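A visit to the Grokska small bathroom open day, by a reader who went so you need not

The invitation promised "a morning in the smallest bathrooms you will ever love". I have lived with a small bathroom for most of my adult life and have never loved it, so I went along to see what I had been missing.

Grokska has its showroom in a former seed warehouse, up a slope from the bus stop, and a sign at the bottom says 188 metres in paint that has been touched up more than once. It felt further. Inside you get a paper badge, a glass of apple juice and a map of the building on which the toilets are marked in the wrong place. I mention this because it is a bathroom company.

There were four parts to the visit: the ranges, the storage wall, a talk, and the try-out rooms at the back. You could go round in any order, though a tape on the floor made it clear which order they preferred.

The ranges first. Nendach is the dear one. It has deep drawers that close by themselves, slowly, and a great many people stood opening them just to watch. I did it too. My doubt about soft-closing drawers is the same as it has always been: what do they feel like after six years of damp and a flannel caught in the runner? There was a board saying the drawers had been opened and shut 1,977 times in testing. I read it twice, thinking a nought had been missed off. That is less than a year of brushing your teeth three times a day with two people in the house.

Sokar is the middle range and the one I would look at if I had to buy today. Plain doors, a decent lip round the basin, feet you can screw up and down for a floor that is not level. No floor I have ever owned has been level. The sample stood next to a price card of 700, taps not included, waste not included, delivery "by agreement". Add those up and you are into Nendach money -- which may be the idea.

Lâm is the newest and the narrowest, made for the sort of room where the door hits the basin. It is shown with one folded towel, one pebble and a toothbrush that has plainly never met a tooth. I asked where the spare loo roll goes and was shown a basket, sold separately.

The storage wall I can deal with quickly. It is a wall of baskets and hooks. Some of them are good hooks.

The talk was called "The Morning Counter" and lasted forty minutes, of which I would keep ten. The useful part was about what people leave beside the basin. Visitors had been asked on arrival to write down everything standing next to their own basin at home, and a few of the slips were read out without names. One person had two hair dryers and a cactus. The advice that followed was to put everything away in the cabinet and bring out each thing as you need it. I have tried this. You bend down for the face cream, stand up, bend down for the soap, and by the third morning the face cream lives on the top again. A counter with nothing on it is a counter in a brochure.

The other half of the advice was better: group by hand. Whatever you use with wet hands goes to one side, whatever has a lid to unscrew goes to the other, and you leave the bowl and the tap clear so you can wipe round them in one go. I was ready to scoff and then could not think of an objection, except that in my house the wet-hand side would need to be the window side, where there is no room.

After that, the try-out rooms. I had expected more polished samples under flattering lamps and was mildly surprised. The last of them had a small vanity with a pale top and a grey cabinet under it, two doors, two little round knobs close together in the middle. Cosmetics had been put out to the left of the bowl, and at least somebody had chosen jars of different heights, as in life. A matching set of four would have told me nothing. I should have liked a hairbrush and a tube of toothpaste with the end rolled up.

What I did like was that the bowl is shallow and part of the top, so there is no seam for grime. What I did not like was that the bowl is shallow. Fill a tall jug in that? Rinse your hair? The width of the top was given on the card as 900, in millimetres, and to my eye it looked a good deal less. I had no tape with me, and I would advise anybody going to bring one.

The knobs are too small for my liking, too. Small round knobs are fine with dry fingers. 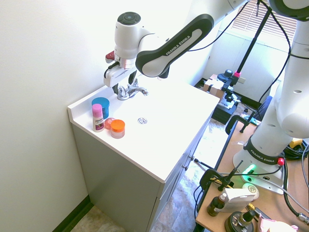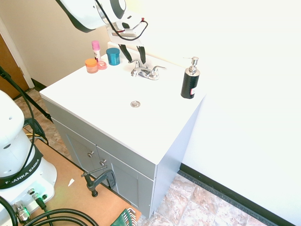 The small vanity in the last try-out room, with the pots and jars kept to the left of the bowl.

Practical notes. Entry is free and the juice is all right. The café shuts before the talk ends. Parking is on gravel and fills up early, and the bus back is hourly. The next open day is in October, when they say there will be showers as well. Take measurements of your own room, including the swing of the door, and ask for the price with taps, waste and delivery written down on one sheet. I asked for mine for the Sokar and was told it would come by post.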